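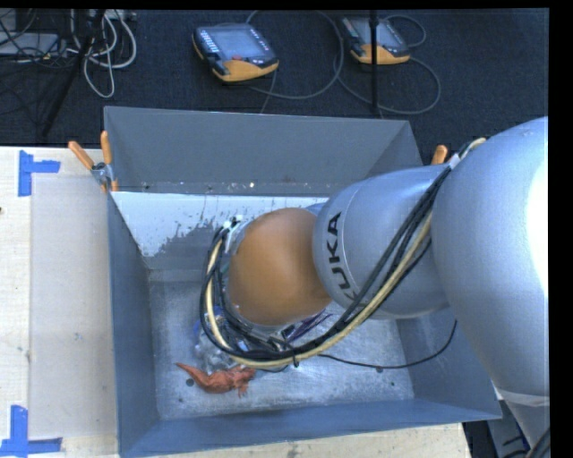
What should we set aside for a first picking arm, if the arm itself is already covered?

Plan on the extras costing you more thought than the arm does. Gripper, hoses, cable dressing, bins, a bench that doesn't wobble and a spare of anything that bends.

benchmoss
Posted Friday, 09:12
That's the short version of what I got told last year, and it's why I'm starting this thread. We're a small returns business, mixed goods, mostly toys and household bits, and we've got the go-ahead to plan a second picking station for November. First one was done on a shoestring and I loved every minute of it, but I'd like to do the sums properly this time! Pot for everything apart from the arm is 3,296 pounds. Where would you put it?

tallowby
Posted Friday, 09:40
Gripper first. I'd put half of it there and not feel bad. We moved to a Lultix suction head and soft things in bags went from a headache to a fairly dull job. Dull is lovely.

kettle_row
Posted Friday, 10:05
Half?? Sorry, no. Cables and hoses. I've been doing this 13 years and the bill that hurts is always the dress pack. Everything running down to the wrist gets bent and dragged all day long, and then it goes on the one morning you're short-handed. Buy a second full set on day one, same lengths, labelled, on a hook by the cell.

tallowby
A second full set is money sat on a hook though. Ours has been fine with ties and a bit of slack.

kettle_row
How long has yours been running?

tallowby
6 months. All right, I heard it as I typed it.

benchmoss
Ha. Kettle, do you buy the set made up or do you do your own? Rothe quoted me 400 for a made-up one with the fittings on and I couldn't tell if that was cheeky.

kettle_row
Depends on the reach, but I wouldn't fall off my chair. Ask if they'll do the hose separately. You'll get through more hose than cable.

ninepin
Posted Friday, 12:31
Can I put in a word for bins? We spent weeks choosing an arm and then gave it a shiny metal tub, and the camera hated it. Reflections everywhere. Matt grey plastic from Vellby cured most of it for the price of a decent lunch. Also get sloping sides if you can, things slide to the middle instead of hugging the wall.

benchmoss
Oh that's a good one, I hadn't got bins on the list at all. Adding a line.

saltgrass
Posted Friday, 13:02
I disagree about plastic, a bit. Ours cracked at the rim where we clamped it. Metal gets scratched and dull on its own after a while and the camera people stop moaning. And get proper clamps, more than you think you want, they wander off to other benches.

ninepin
Clamp on a strip of wood and plastic's fine. But yes to clamps.

saltgrass
Fair, we never tried that.

marlpit
Posted Friday, 15:48
Training. Nobody's said training. If only one of you is happy picking up the pendant then you've bought a machine that goes on holiday when they do. I'd take it out of the gripper money, sorry tallowby. The Fular course was two days and I came back absolutely buzzing, rewrote half our pick routine that weekend.

tallowby
Everyone's after my gripper money.

benchmoss
So the list now says gripper, made-up cable set plus spare hose, two bins (one of each, I'll let them fight it out), clamps, and a training place. I've still got to find out whether the bench we've got will take the second arm or needs bracing. Has anyone braced a wooden one, or did you give up and go steel?

kettle_row
Steel. Will dig out what we paid when I'm back at my desk.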